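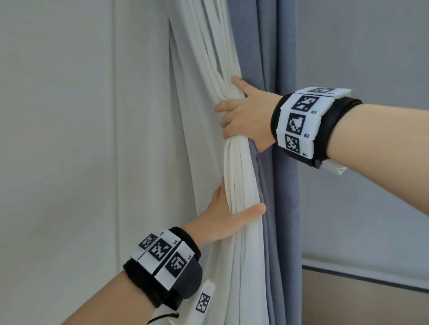 Ristero Wrist Set
Marker cuffs for recording hand work, made by Plullico in Prirkstead

Ristero is a pair of wrist cuffs for teams who teach robots from human work. The person wears one cuff on each wrist and a camera on the head, and does the task with bare hands. Our software finds the printed square codes in the video and gives the position and the angle of each wrist through the whole recording. Your robot team can then use this movement together with the normal video.

Why we made a cuff and no glove

Many of our customers record work in homes and hotels: folding of linen, making of beds, opening and gathering of curtains. In such work the fingers must feel the cloth. With a glove people take the cloth differently, they hold it too strongly or they lose the thin edge, and the robot later learns this bad habit. The cuff stays behind the hand and the fingers are free.

Curtains are a good test for any system of this kind. The fabric has no fixed shape, and the wrists turn a lot when a person collects a sheer curtain next to a heavier one. A single flat marker on the back of the wrist would be lost very soon. On Ristero the codes go around the wrist on separate white plates, so when one plate turns away from the camera another one usually comes into view. Each plate has also a small printed label, with R for the right wrist and L for the left wrist, and a number. If a plate is damaged you can order only this plate by its label.

What is in the box

Left cuff and right cuff, with plates mounted
Two spare elastic straps, black
Calibration sheet, to be printed on paper or fixed to a board
Licence for the Ristero reader software, 3 computers
Printed guide in English
Carry case

The head camera is not included. You can use your own camera if it can be calibrated with our sheet. Customers who do not have a camera can add the Chiang head mount to the order, and we will send both together.

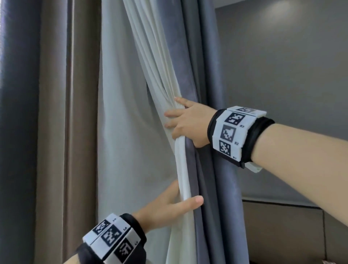

Wearing the cuffs

Put the cuff on the bare wrist, above the hand, and close the strap so that it sits firmly but does not press. It should not turn when you shake the hand lightly. Long sleeves must be rolled up well above the plates. A watch should be taken off.

Please do the short calibration every time when the cuffs are put on again, also if it is the same person. Hold both hands in front of you, turn them slowly to one side and to the other, and wait for the sound from the software. After a pause for lunch many people forget this, and the whole afternoon must then be corrected by hand.

Light and rooms

The codes are printed matt, and normal room light is enough. Work near windows is possible. Strong sun directly on the plates can make the white parts too bright, and in this case we recommend to fix the exposure of the camera before you start. Very dark rooms are not suitable, the picture becomes blurred when the hands are moving fast.

When fabric falls over a plate, the code cannot be read until it is free again. The software marks these moments in the file and does not guess. You can choose to fill short gaps automatically or leave them open.

From a customer

"We recorded 3,000 short tasks in June with two sets, the most of them with curtains and bed covers. The people forgot after some minutes that they are wearing something. I would like a softer edge on the strap for small wrists, and I have told this to Plullico." Nahom Alemneh, recording lead

The softer strap is now in preparation. It will fit the present cuffs, and owners can order it separately.

Care

Wipe the plates with a soft damp cloth. Do not use alcohol, it makes the print shiny. The straps can be removed and washed by hand. Let them dry completely before you mount them back. A scratched code may still be readable; the reader has a test page where you can check every plate.

Rental and delivery

Sets in stock leave Prirkstead within 14 days of the order. For shorter projects we offer rental by the month, and the rental can be changed to a purchase at any time. The guarantee is 18 months for plates and fastenings. Straps are wearing parts and are not covered.

For a price, please write to us how many people will record at the same time and which camera you are using.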